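How to choose a voice amplifier for a soft-spoken parent (and when to skip it)

Updated Sep 20, 2023
By Frauke Seidel

My father's voice went quiet before anything else did. The catalogs were ready for that. They had a headset, a belt pack and a smiling man at a dinner table. I bought two of them before I learned how to test one, so these are the steps I wish I'd followed.

Step 1. Get the voice looked at first.
A quiet voice can come from a lot of places, and some of them are treatable. Ask the doctor for a referral to a speech-language pathologist. A seller's online quiz won't do this job. The one I took recommended the most expensive model, then recommended it again when I changed every answer.

Step 2. Find out if loudness is the problem.
Sit across a small table in a quiet room and turn off the TV. If you can understand the person there but lose them in a restaurant, an amplifier may help. If you still can't make out the words up close, more volume gives you louder words you can't make out. Slurred speech, missing words and very rapid speech all need a different plan.

Step 3. Borrow before you buy.
Many states run lending programs for this kind of equipment, and some clinics keep a loaner. Be wary of the "risk-free" trial. Rieger gave us 90 days, but the clock started when the order was placed and the headset couldn't go back once it was opened.

Step 4. Test it where it will be used.
Set the volume low, put the microphone near the corner of the mouth, and bring it up slowly until it squeals. Then back off a little. If the squeal comes before the voice is loud enough, the unit is wrong for that person. The Birer did this in our kitchen every time, though it behaved nicely at the Prutescombe showroom, with its carpet and heavy drapes.

Step 5. Check the hands.
Can the person put the headset on, find the switch and plug in the charger alone? If not, decide now who will do it every morning. The Osano has a power button I needed a fingernail to press. 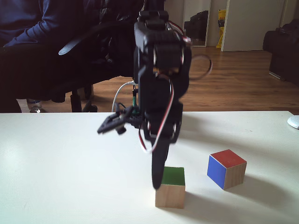 Can a phone app do the same job as a voice amplifier?
For a short chat in a quiet room it can, if you pair the phone with a decent speaker. Expect some delay between the voice and the sound, which many people find hard to talk over.

Step 6. Read the numbers with a cold eye.
One brochure quoted 541 happy users. It didn't say how many had been asked, or how long they'd owned the thing. Ask what fits a replacement microphone, and what it costs, because the microphone is the part that tends to go.

Step 7. Put a date on the decision.
We started in the fall and agreed to look again in December. By then the Osano was in use at meals and nowhere else. We kept it for meals.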